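Salt Dough Ornaments

Salt dough ornaments are small decorations shaped from flour, salt and water, dried hard in a low oven or in open air, and usually painted and hung from a ribbon. They are among the cheapest and most forgiving of all holiday crafts, and a well-kept piece can hang on a tree for decades. Stars, hearts, bells, gingerbread figures and children's handprints are the favorite shapes, although skilled makers produce wonderfully detailed birds, wreaths and whole miniature villages.

Composition

The classic recipe calls for 2 cups of plain flour, 1 cup of fine table salt and enough lukewarm water to bring everything together, often a little under a cup. The salt does several jobs at once. It stiffens the dough, slows down mold and gives the finished surface its faint sparkle. Coarse salt leaves pits, so makers who only have coarse salt grind it first. Self-rising flour is a classic mistake, puffing up in the oven and swallowing every fine line!

Some recipes add a spoonful of vegetable oil for a smoother dough, or swap part of the flour for cornstarch, which gives a whiter piece that takes pale paint beautifully. Cinnamon, cocoa and instant coffee are popular for coloring the dough all the way through (cinnamon also keeps its scent for a surprisingly long time).

Shaping and drying

Kneading is the step that beginners cut short. Ten minutes by hand gives a dough that feels silky and holds a crisp edge, while underworked dough cracks at the corners as it dries. The dough is rolled to a quarter inch, cut, and pierced near the top with a drinking straw to make the hanging hole. Raised details such as berries, buttons and holly leaves are stuck on with a dab of water.

Any smooth, level surface will do for the work, and a kitchen counter is the usual choice. Few tools are needed beyond a rolling pin and a cutter: the back of a spoon smooths seams, a garlic press makes splendid hair and sheep's wool, and a toothpick draws feathers or lettering. Oven drying takes up to 4 hours at the lowest setting, with the pieces turned over halfway through. Air drying can take a week or more.
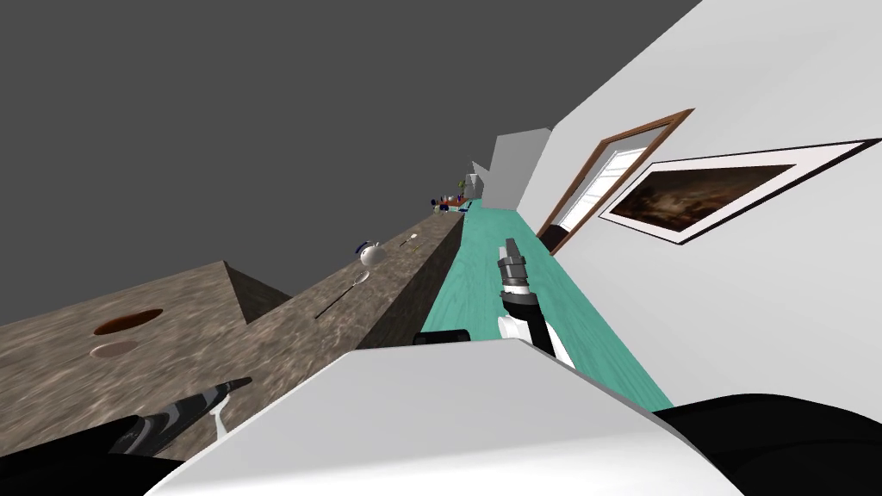

The Storalgate tradition

The town of Storalgate has one of the liveliest salt dough customs anywhere. Each November, households there make a flat, round ornament known as a dawber, after Dawber Lane, where the town's bakers once had their shops. A dawber carries a simple stamped border and the initials of everyone in the house, and a new one is made whenever a baby is born or a relative moves in. Older ones are never thrown out. They go on the lower branches, with the newest at the top.

The baker Terence Mottram did more than anyone to spread the custom. He carved 17 border stamps from pear wood, each with its own pattern of leaves, ropes or stars, and lent them freely to neighbors and schools. Stuart Treloar later gathered dawbers from families across the district, and his collection of 237 pieces is now on display at the Rirnar craft museum. Among its treasures is a fish-shaped piece with every scale pressed in by a thimble.

Painting and sealing

Acrylic paint is the standard finish. Watercolor also works and gives a soft, old-fashioned look, but it soaks in fast and leaves little time for blending. Egg yolk brushed on before baking produces a glossy golden brown, a method long loved for wreaths and braided shapes.

Sealing matters a great deal, as salt draws moisture from the air and an unsealed ornament can turn soft in a damp room. Two coats of clear varnish, brushed over the front, back, edges and the inside of the hole, will protect it well.

Storage

Finished pieces are best wrapped in tissue and kept in a dry cupboard in a lidded tin. Attics and basements are poor choices, and mice are fond of flour. A snapped ornament can be mended with white glue, and small chips filled with fresh dough, left to dry and touched up with paint.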